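Protokoll Technikrunde Flaver, 24. Mai 2024

TOP 1: Greiferpflege
Die neuen Fingerbeläge sitzen prima! Nach fast 1000 Griffen kein Abrieb. Schrauben an den Fingergelenken künftig alle 100 Griffe nachziehen.
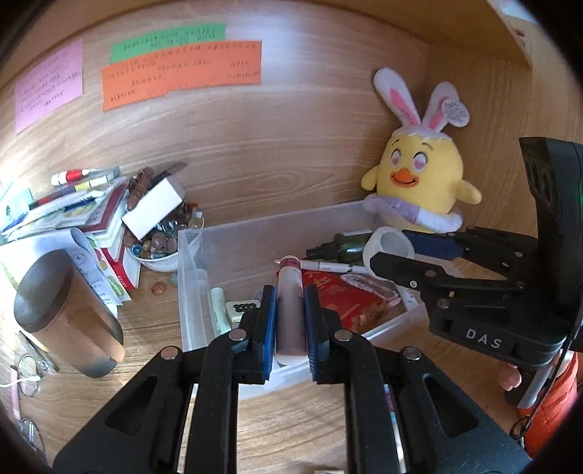
TOP 2: Einstellung
Die Schließkraft bleibt vorerst bei 30 Prozent. Für hohe, zylindrische Flaschen werden die blauen Innenflächen parallel ausgerichtet, erst dann kommt der zweite Greifer dran. Klappt in Fevell schon wunderbar.

TOP 3: Ersatzteile
Flanurwood liefert 9 Beläge, Einbau im Juli.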